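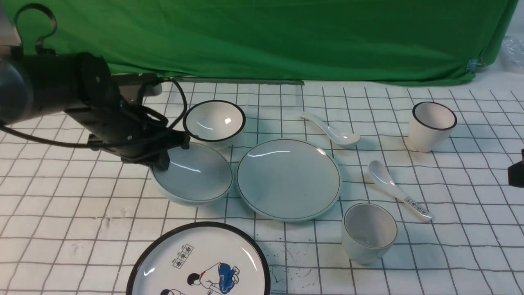

Drutodero Low Concert Chair
Reviewed by Haruna Hirano, 12 August 2018

I bought two of these chairs in April, before the summer season at the Stormont open-air theater. The lawn there has a height rule for seats brought from home, and the ushers do check. The Drutodero passed at the gate every time. My old camp chair was sent back to the car twice last year.

The chair folds in half and goes into a bag with one shoulder strap. It is easy enough to carry from the parking lot, but the strap is thin and has no pad. Setup takes a few seconds. Open it, push the seat down until the bar clicks, and sit. On soft ground the back legs sink a little, so I now bring two jar lids to put under them.

Comfort is good for the length of a normal play. We sat through a full Twelfth Night, with intermission, and I had no complaint except that the front edge of the seat presses on the back of the legs if you are short. My husband Katsuhiko Yoshida is tall and didn't notice it. For him the problem was getting up. There are no arms, and he had to roll to one side first. If you have bad knees, try one in a store before you buy.

The fabric dries fast. It rained before the second act of one show and the seat was fine to use again by the time they had mopped the stage. The color on mine has faded slightly along the top.

Eating dinner in it is harder. You sit so low that your lap slopes toward you, and a plate won't stay level. The cup holder is sold separately and isn't worth it. We put a board across the cooler and eat from that.

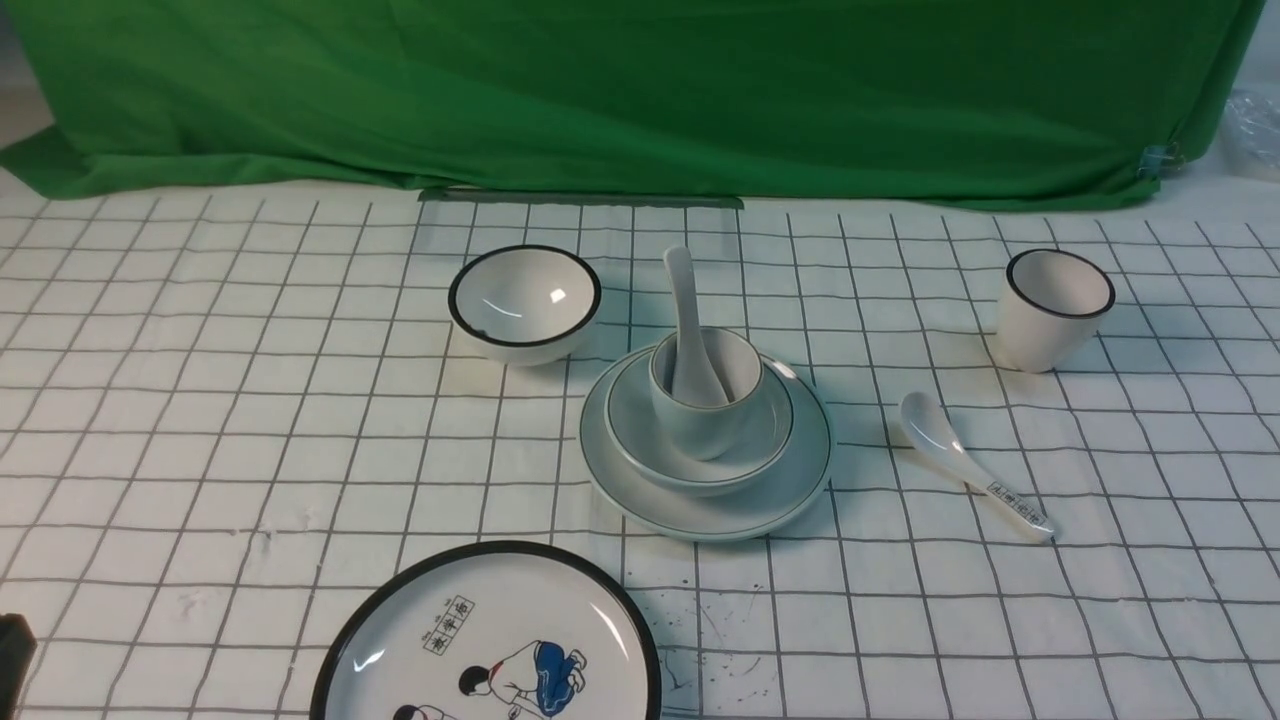 White tableware on a grid-patterned cloth.

I also tried the Kobori lawn seat, which a friend lent us for one evening. It has arms and a higher back, and it is the better chair to sit in. It is also heavier, and the usher at Stormont made her move it behind the last row of blankets. For indoor halls or festivals with no height rule I would pick the Kobori.

The Drutodero squeaks when you lean back. In the quiet parts of a play you will hear it, and so will the people near you. A little candle wax on the hinge fixed one of ours. The other still squeaks.

I would buy them again for the lawn. Get a better strap.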